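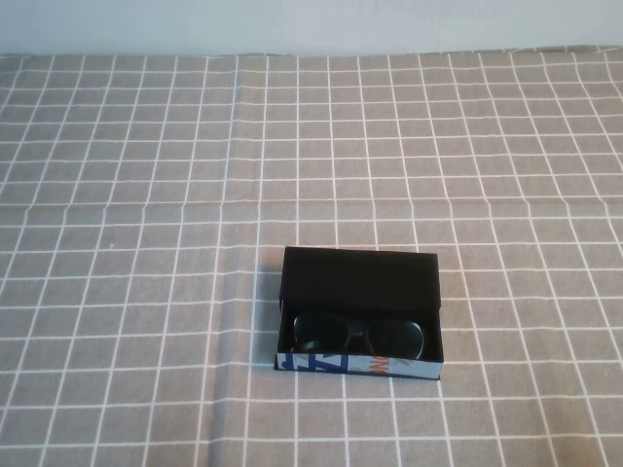 Sunglasses box, lid closing and refold checks

March 17, 2023 – Lewis McIver

Last updated: August, links to the Clover logs repaired

Bench 3 all day. Object is the shallow black-lined box with the sunglasses in it. The job as written on the Skarkix chore list is "put glasses away," which I have split into four parts: open the lid, take the glasses out, put the glasses back folded, close the lid. Today was only the last two. Opening is still on Guthrie's side and I am not touching it.

Start pose for the closing runs: box square to the grid, long side across, lid up at the back, glasses in the tray with lenses up. I set this by hand each time and line the front wall up by eye.

Closing the lid

Policy is the Clover checkpoint from last week, no changes. It comes over the top, gets behind the lid, and pushes forward and down. The push is fine. What goes wrong is the moment before it, when the fingertip has to get behind a black panel it can't see from the wrist camera. The fixed camera sees the front of the lid and nothing of the back. So the approach height is a guess from the lid's top edge, and the top edge is a thin light line on black.

Failures sort into two groups. If the finger comes in low it hits the upper part of the lid and walks the whole box toward the wall. If it comes in high it clears the lid, drops behind it, and sometimes pins the cloth. Pinning the cloth is worse. The cloth comes along with the next move and every later position is off by however much it slid.

Tried weighting the cloth at the far edge. Helped with the slide, did nothing for the approach. Tried raising the approach offset by 40 mm and letting the arm come down slower. Fewer lid strikes, more pins. Put it back.

Seating the glasses

Harder than the lid. The glasses nearly fill the tray end to end, so there is very little room to be wrong in. The scripted version on the Tronness controller places from directly above and lets go at a fixed height, and it does well as long as the temples were folded flat when it picked up. A slightly sprung temple puts one lens up on the wall and the lid then won't go down. The learned version does a small nudge after release. I like the nudge. It was never asked for in the task text, so it must be in the demonstrations.

Neither one checks whether the glasses are seated before moving on to the lid. A person checks without noticing they have done it. We need a state between "released" and "close," even a crude one, such as comparing the top rim of each lens with the front wall in the fixed view.

Dark on dark

Most of the trouble is contrast. Dark glasses, black lining, black lid. Segmentation gives me one blob for the tray contents and the lid together in a good part of the runs, and the only reliable feature on the object is the printed front panel with the blue and orange lettering. I have been using that panel for box pose and ignoring everything inside it. Works until the box is turned, and then there is nothing to hold on to.

The wrist camera has its own version of this. The housing takes up a lot of the view and it is glossy, so the highlights on it are the brightest blobs in the image along with the grid lines. The mask we have was drawn for the old finger covers and leaves part of the housing in.
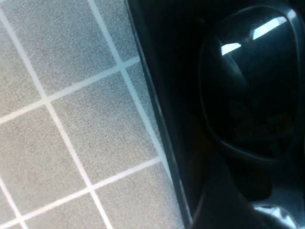 Wrist view: gray surface with white grid at left, gripper housing at right, highlights on the black plastic.

Redrew the mask by hand from the wrist stills. Covers the oval housing and the lower part in the corner. It costs some of the view on the right, but nothing useful was coming from there. Have not rerun the tracker with it yet.

Where it stands as a chore

Total attempts in the log for this object are at 1,244, both policies together. I had said 2,000 before writing it up and I will stick to that, though I don't expect the failure groups to change. For anyone reading only this paragraph: with the box square, the temples flat and a person resetting between runs, the arm can put the glasses away. Take away any one of those and it needs help. I would not give it to Skarkix as a working item on the household list. The shop-floor version (same box shape, fixed tray, no cloth) is a different matter and I think we could show that one.

To do

– Rerun tracker with the new mask, same logs, before collecting anything else
– Add the seated / not seated check
– Ask Guthrie whether their opening routine leaves the lid upright or lets it fall all the way back – my start pose assumes upright
– Matte tape on the gripper housing, see if the highlights go
– Try the box turned a quarter, front panel away from the fixed camera
– Press the cloth, the fold crease shows up in the grid fit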